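Trosetti desktop arm: what it cost us once everything was added up

Last updated: November

I've put off writing this up because I wanted to see the whole bill first, and with these little arms the whole bill takes a while to arrive. So -- we bought the Trosetti, the mid-size kit, for the packing bench at Morimgate. We do sample boxes and small trays of mixed bits, and for years it has all been done by hand by whoever wasn't busy. Elis Gittins had been on at me about automation since the spring and I finally gave in!

The arm kit was £807. That gets you the printed parts, the servos, the wiring loom, a controller board and a power supply. It doesn't get you a camera or a clamp, and the clamp you do need, however sturdy you think your table is. I'd set aside £1,757 for the lot and I'm glad I left that much room. If you're drawing up a budget, please don't take the kit price and add a tenner for screws. I did that on my first spreadsheet and Elis laughed at me for a good five minutes.

We started with the dullest job I could think of, which is putting things into a divided tray. Small pieces in the small cells, anything long down the big side. A child can do it, and that's why I thought it would be a fair test of whether the money was well spent.

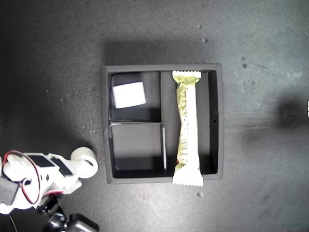 Assembly took me two evenings with a lot of tea. The instructions are good until you get to the servo wiring, where two of the diagrams are plainly for an older version, and I had to email Trosetti to find out which way round one of the plugs went. They answered by lunchtime the next day, so full marks there. The screws are decent. The cable ties are rubbish and I threw them out and used my own.

Accuracy is better than I expected for the price. Small square things are easy for it once you've taught it the positions. Long wrapped things are more of a faff, as you have to decide where along the length to pick them up, and if your tray is a bit short for the item (ours is, for some of the stock) you need to work out which end is going to hang over and teach it that as well. I'd say spend your first week on trays before you spend another penny on the arm. We tried three kinds and the cheap ones were fine.

Now, running costs, which is where my planning fell down. I'd put nothing in for grip. Bare plastic fingers are slippery on a shiny wrapper, and you can buy the official rubber pads from Trosetti at £56 a set, which made me wince. Or you can cover the fingers with something soft and replace it when it gets tatty, and it does get tatty, so that goes in the budget too, even if it's only pennies. I've now got a line called "finger covers" in my accounts and I never thought I'd type that.

The Monda arm was the other one on our shortlist, by the way. It comes ready built and the software is much friendlier, but it was well over what we had, and the spare parts only come as whole joints. With the Trosetti you can order a single bracket. Trefor Griffiths has the Monda in his workshop and loves it, so if you hate building things and have the cash, go and look at that first.

Would I buy it again? Yes, I think so, with the pads ordered on day one and a spare servo in the drawer (£69 with postage, and ours came from Pugh, quicker than going direct). I'd knock a star off for those wiring diagrams and the cable ties. Four out of five from me.
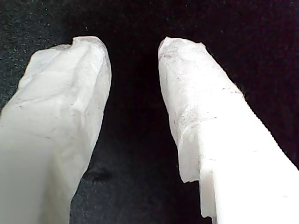

Gwawr Vaughan wrote in to disagree about the pads. She reckons they paid for themselves in a month at her place, and that I've left my own time out of the sums: "If you're stopping to fiddle with covers every few days, put an hourly rate on it and look again." She also says to budget for a second power supply before a second servo, as hers was the first thing to go. Fair point on the hours -- I hadn't costed mine at all, and I've added a column for it. I'll post the figures when I've got a proper run of them.

If anyone has tried the larger Trosetti kit I'd love to hear how it copes with heavier stock, and whether it really needs its own bench. Elis has already started dropping hints.

Recent posts
Label printers under a hundred pounds
Is a second-hand conveyor worth the bother?
Bayu Tuhumury on leasing versus buying
Bench lamps, part two
How we plan the year's equipment spending

Contact | Copyright Ifor Pritchard | Back to top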